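Haltulbridge Automation Users' Forum
Board: Cell Set-up and Maintenance
Thread: Wrist camera check in the Saltent simulation cell – revised procedure for comment

Posted by S_Esteves (moderator)

Members are invited to comment on the following procedure, which is intended to replace the note issued in February. It applies to the simulated copy of the Skavine handling cell and is to be completed before any change is passed to the real cell.

Step 1. Load the cell file and confirm that the arm is in its home position. Stop the conveyor signals.

Step 2. Place the orange test cube on the dark work surface and move the arm to position 4, close above the cube. Save one view with the grain setting left on. The dark square on the front face should be crisp at its edges, and the line between the top face and the front face should be easy to follow.
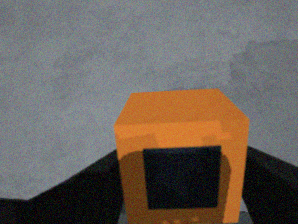 Step 3. Repeat the view with the lamp setting at 40. Compare the shading around the dark square with the saved view and enter any difference in the cell log.

Step 4. Restore the lamp setting, save the file under a new number and inform the shift lead.

Simão Esteves

Posted by barreto_cells

Thank you for circulating this. I must disagree with Step 2 as written. At position 4 the lower part of the cube is outside the view, so the base cannot be checked against the work surface. I would propose that the arm be raised before the view is saved.

Posted by K1111

I do not share that concern. The base is checked separately during fixture set-up. The purpose of this step is the face with the square, and a higher position would make the square smaller and the edge test less strict.

Posted by barreto_cells

Fixture set-up is carried out on Friday only, whereas this procedure follows every change. A cube that has sunk slightly into the surface would pass unnoticed until then. We had such a case at Barreto after a file was imported with the wrong table height.

Posted by linekeeper_2

Could the small marks beneath the square be used as a further check? In the posted view they are too blurred to read.

Posted by S_Esteves (moderator)

The marks are not to be used. On the matter of height, I accept the point in part. Position 4 will remain, and a second view from position 2 will be added after it, with the whole cube visible. Both views are to be kept with the log entry.

Posted by K1111

Two views are acceptable to our section, provided that the lamp comparison is still made from position 4 alone.

Posted by barreto_cells

Agreed. Please state the table height in Step 1 as well.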